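Le retour du linge qu'on garde

Partages : 63 | Commentaires : 20

Ma grand-mère avait un torchon qu'elle appelait « le bon ». Il y en avait pourtant une pile entière dans l'armoire, mais celui-là, un lin épais à liteaux rouges, passait avant tous les autres. Il essuyait les verres sans laisser une peluche, il séchait en une heure sur la barre du four, et quand il a fini par se trouer, elle l'a reprisé. Deux fois ! J'ai longtemps cru que c'était une manie de vieille dame. Et puis je suis allée passer une semaine à Utholm, et je suis rentrée avec une valise pleine de tissu et l'envie de recoudre tout ce que je possède.

Utholm est un bourg tout en longueur, une rue, une rivière, un ancien moulin à foulon, et un atelier de reprise qui occupe le rez-de-chaussée du moulin. On y entre par la cour. Il y a des cartes de fil partout, rangées par couleur sur des tringles, et une odeur de savon noir qui vous suit jusque dans la rue. Vitória Seixas y travaille depuis des années et reçoit les gens comme on reçoit des cousins, en leur prenant leur manteau pour en regarder les coudes.

« Les gens arrivent en s'excusant, raconte-t-elle. Ils disent que ça ne vaut pas la peine, que c'est juste une taie d'oreiller. Je leur réponds qu'ils dorment dessus toutes les nuits, et que je ne connais pas d'objet plus important dans une maison. »

Elle a raison, et j'ai passé la semaine à m'en apercevoir. On touche du linge du matin au soir. La serviette de toilette, le drap, la nappe du dimanche, le carré de coton dans lequel on enveloppe le pain. Ces choses-là nous connaissent mieux que nos meubles, et on les traite souvent comme des consommables.

L'atelier tient un registre, un gros cahier à couverture toilée où chaque pièce réparée reçoit un numéro. Le jour de mon arrivée, on en était à 1221. C'était un tablier de jardin, avec une poche arrachée et une brûlure près de l'ourlet. J'ai demandé si je pouvais essayer, et on m'a donné une aiguille, un œuf à repriser et une chaise basse. J'ai mis une matinée entière à fermer un trou grand comme une pièce de monnaie, j'étais affreusement fière, et Vitória l'a gentiment défait pour me montrer comment croiser les fils.

La reprise, c'est du tissage en miniature. On tend d'abord les fils dans un sens, un peu au-delà du trou pour s'accrocher à l'étoffe saine, puis on passe dans l'autre sens, dessus, dessous, dessus, dessous. Tirez trop et le tissu fronce. Pas assez, et ça bâille au premier lavage. Entre les deux, il y a une tension juste que les doigts finissent par trouver tout seuls, vers la troisième tasse de thé. 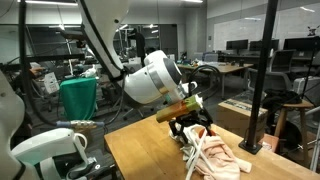
Tissu rose pâle et sangle blanche sur une table en bois clair.

Keabetswe Makhubela, elle, s'occupe des couleurs. Elle a appris la teinture végétale chez Pretorius, une petite maison qui travaillait la garance et la noix, et elle a apporté à Utholm une façon de penser que j'ai adorée : une tache qu'on ne peut pas enlever, on peut toujours la rejoindre. Un chemisier éclaboussé de vin devient prune. Une nappe jaunie passe au bain de pelures d'oignon et ressort dorée, d'un doré profond, un peu irrégulier, magnifique sous une lampe. Elle garde ses essais dans des boîtes à biscuits, de petits carrés épinglés sur du carton, avec au dos la recette écrite au crayon.

Son rose préféré vient du noyau d'avocat. Il faut de la patience, un feu très doux et surtout ne jamais laisser bouillir, sinon la couleur vire au brun. « J'en ai raté pendant tout un mois de janvier, dit-elle en riant. Toute ma famille a des chaussettes marron. »

Le fil est l'autre grande affaire. L'atelier utilise beaucoup le Bronero, un coton mat à quatre brins qu'on peut séparer pour les étoffes fines, et garde quelques vieilles bobines de Fandora pour le lin, parce que les habitués le réclament. Les deux camps ne se parlent plus guère de la question - j'ai assisté à une discussion sur le sujet qui a duré plus longtemps que le déjeuner. Pour ma part, je penche pour le Bronero, qui pardonne mieux aux débutantes.

Ce qui m'a le plus touchée, ce sont les réparations visibles. Longtemps, on a cherché à cacher, avec le même ton, le même grain, une reprise qu'il fallait retourner pour deviner. On voit maintenant passer des draps blancs piqués de bleu vif, des genoux de pantalon couverts de petites croix moutarde. Un monsieur très élégant est venu chercher une veste dont la doublure portait une grande étoile cousue de travers par sa petite-fille. Il l'a ouverte trois fois dans la cour pour la montrer.

Et pour commencer chez soi ? Une aiguille à bout rond, un fil un peu plus fin que celui du tissu, une bonne lumière. Prenez une chaussette, pas la robe de mariée de votre tante. Lavez la pièce avant, travaillez sur l'endroit, laissez une petite boucle à chaque demi-tour pour que la reprise puisse rétrécir sans tirer. Et gardez vos chutes ! Un vieux drap usé au milieu est souvent impeccable sur les bords, de quoi couper des mouchoirs, des sacs à lavande, un fond de poche.

L'atelier d'Utholm ouvre ses portes aux curieux tout l'été, et l'on peut y apporter une pièce par personne. J'y retourne avec le torchon à liteaux rouges, que ma mère a retrouvé au fond d'un tiroir. Il y a un nouveau trou, juste à côté des deux reprises.

Partager cet article (90)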